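Cased tool kits: frequently asked questions
Last updated Sep 12, 2025

These are the questions that come in at the Wultthorpe tool library, mostly from people about to buy a first tool kit and mostly after they have already picked one. I'm Jenő Kocsis and I look after the hand tool shelves. I have doubts about moulded cases, and you'll find them all through the answers.

Is a kit in a moulded case worth buying?

Sometimes. If you own nothing and need to hang a picture this weekend, a kit will get you there. If you already own a decent hammer and a tape, you're paying for a second of each plus a plastic box. The sellers say the bundle saves money. It might, if you would have bought every piece in it anyway, and I have yet to meet the person who would.

How many pieces do I need?

Fewer than the sticker says. We once had a Ploron kit donated that claimed 135 pieces, and 100 of them were bits, tiny sockets and picture hooks. Read the contents list and cross out anything you could pick up at the hardware shop for loose change. What's left is the kit.

Why does everything need its own slot?

The usual claim is that you can see at a glance what's missing. I half believe it. It works in a shared workshop where somebody does the glancing. At home the empty slot sits there for months and you stop noticing it.

The other claim is protection. A hammer doesn't need protecting. A spirit level does, and so does a tape measure to a lesser degree.

Do I have to put things back in their proper places?

For borrowed kits, yes, please. For your own, suit yourself, though most moulded cases won't shut if even one tool is lying crooked.

Start with the lid. Press each tool in until it clips and leave the lid propped open while you do it. Then fill the lower tray, biggest recess first. Long screwdrivers cause the most trouble, as they will happily lie across the hinge side and stop the case closing. Don't lean on it. If the lid resists, something is in the way, and forcing it cracks the catches. 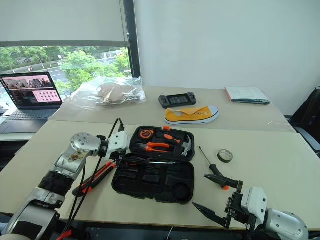 Tape measure, pliers and hammer in the lid, lower tray empty.

What if a tool doesn't seem to fit anywhere?

Turn it end for end before you give up. Recesses are often shaped for a tool facing one way only, and the difference can be hard to see in black plastic. If it still won't go, it may not belong to the kit. Matching colours prove very little. Plenty of makers use orange and black, and we've had pliers from one brand living in another brand's case for years.

Where does the roll of tape go?

Usually nowhere. Few cases have a spot for tape, and the ones that do seem to be made for a roll nobody sells. Keep it in a drawer. Tape that rattles around in a tool case picks up grit along its edges, and then you can't find the end.

Are soft tool bags better?

Better for carrying, worse for finding. I use a Nedelcu canvas bag myself and spend more time than I'd like feeling around the bottom of it. The bag does have one real advantage: when you replace a tool, the new one fits. Replace the hammer in a moulded kit and you may find the handle is a finger's width too long for its clips, and now you own a hammer and a hammer-shaped hole.

Can I cut the inserts out of the case?

On some cases the tray lifts out, so check for that before you reach for a knife. If it's all one piece, I'd leave it alone. People write in to say foam makes a fine replacement. It looks fine for a while. Foam holds sawdust, and if a damp tool goes into it the foam holds that too.

Should I pay extra for the lifetime guarantee?

Read it first. The Tenosetti one that came across my desk ran to 2 pages, and the exclusions took up most of that. Screwdriver tips were counted as wear, which doesn't leave much of a screwdriver to guarantee. If the guarantee comes free, keep the receipt. If it costs more, put the money toward a better screwdriver.

What would you buy?

A claw hammer, a tape measure, combination pliers, an adjustable wrench, two screwdrivers in each common tip and a small level. Buy them one at a time as jobs come up. It will cost a bit more than the cheap kit and a good deal less than the fancy one.

I'll admit the kit wins as a present. Handing someone a loose wrench at a housewarming doesn't go over well — I have tried.

How do I store a case if I do get one?

Flat, latches facing you, somewhere dry. Standing it on end puts the weight of the tools on the clips, and the cheaper clips let go. Open it the right way up, too. Many lids and bases look alike from the outside, and opening one upside down empties the lot on the floor. A strip of coloured tape on the lid solves it.

Can I borrow a kit before I decide?

Yes, and I wish more people did. Cased kits go out for 7 days on an ordinary membership. Open the case at the desk with us when you collect it and again when you bring it back, so we can both look over the slots. Missing pieces are charged at what they cost to replace, and cases that come back dirty go back out the door with you and a rag.

Kits can't be reserved in November, when we pull them all off the shelf to sort out which pliers belong to whom.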